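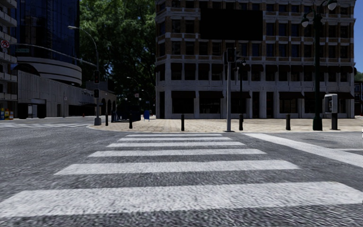 Culture > Film > Opinion

Search this site Go

Stay in your seat for the credits

April 29, 2018

I love the end credits. I love the white letters going up the black, I love the song that was too odd to go anywhere else in the film, and I love finding out that a picture set in a desert had a Greensman and two Assistant Greensmen. So it hurts a bit when the lights come up at the multiplex in Savimthorpe before the second unit has even had its turn, and half the row is climbing over my knees with their coats on.

I saw Favumetti there in January. It's a small, strange film with a gorgeous score, and the last shot leaves you sitting with your mouth open. Then the cleaner's trolley came in! I counted 23 people in the room when it started and 3 of us left when the music finished, and the music over those credits is the best thing in it. A slow piano tune that has been hiding under other scenes comes out whole, with a choir, and you suddenly hear what the composer was up to the entire time.

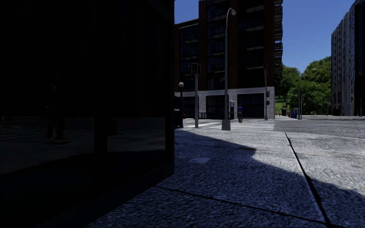

The superhero films have trained a lot of people to wait, I'll give them that. But they wait for the extra scene, and they wait looking at their phones. I'd like us to look at the names. Someone held a microphone on a pole over an actor's head for weeks. Someone drove the lorry with the wigs in it. Their job is over, they've gone on to the next one, and this is the only bit of the film that belongs to them.

It's a good time to talk, too, or to not talk. After a really sad film I don't want to be out on the pavement working out where I left the car while I'm still wiping my eyes. Six minutes in the dark with some strings playing is a kindness.
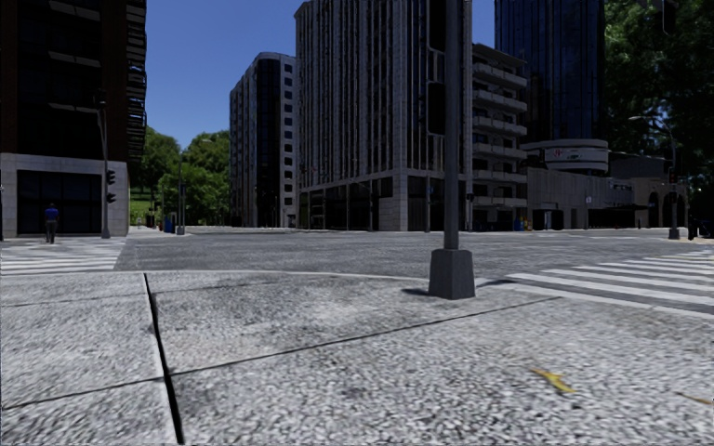

What the small cinemas get right

The Gernis has one screen and 192 seats, several of which I would not recommend, and it keeps the lights down until the very last logo. Every time. The first film I saw there was a Danish family drama called Vestergaard, with a cast list full of letters I couldn't pronounce, and hardly anybody moved. A couple behind me were whispering about who had played the aunt – they had a bet on – and they got their answer, and one of them did a little cheer.

That room felt like an audience. I wish the big chains would try it for one week, on one screen, and see how many of us stay put.
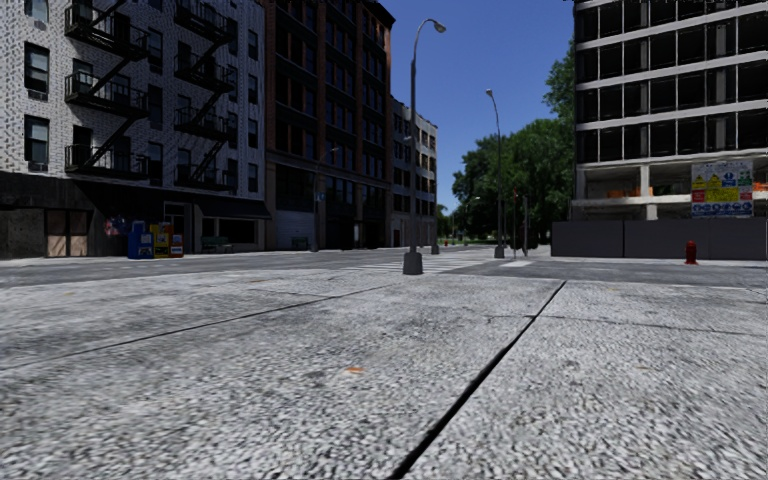 Street lamp and crossing, seen from the pavement.

And the streaming services! The film ends, you take a breath, and the credits shrink to a stamp in the corner while a trailer for something with explosions starts shouting at you. I've learnt to lunge for the remote. My family find this very funny. But I got to the end of a lovely old musical last week, all of it, and in among the dancers' names was a thank-you to the town that had lent them its bandstand. I was so pleased I rewound it and read it out.

36 comments
Share this article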